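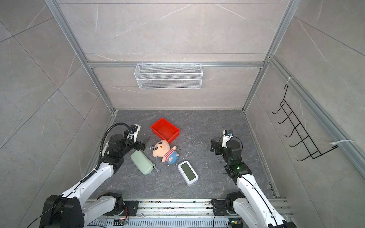
Re: Where does all the small stuff go?

Hello all,

Kuo-hua Chung wrote:
> We've moved into the Grildale flat and there isn't a cupboard
> in it worth the name. Glasses, toys, keys, it all ends up on
> the floor. Has anyone found a way of hanging things up that
> doesn't mean drilling into tiles? I've got 15 hooks in a
> drawer and no idea where to put them.

Oh, I feel for you! My own advice is to get a rail up first and hang everything off that. A wire mesh basket is brilliant for the little bits (glasses case, keys, whatever the children have abandoned), and you can see what's in it without tipping the lot out. For a hook rack I'd go for cable ties every time, one near each end, pulled tight and snipped. Cheap as anything, and if you hate where it's gone you cut them off and start again.

Then get yourself a plastic tray or crate for the floor. I like a red one because I don't trip over it, especially on dark grey flooring where everything else vanishes.

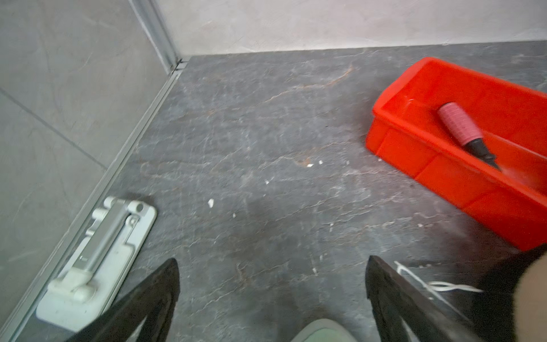

Mine's from Bendotico and has had a hard life, soft toys mostly, and it gets a rinse when the dust builds up. Go for low sides if small people are meant to be putting their own dolls away. We had a deep one from Stefanou before and things went in and were never seen again!

Do let us know how you get on, and measure the basket before you buy the rail (ask me how I know).

Reply | Forward | 2 replies, 160 views
Pavulum Home List | Contact the list owner | Back to top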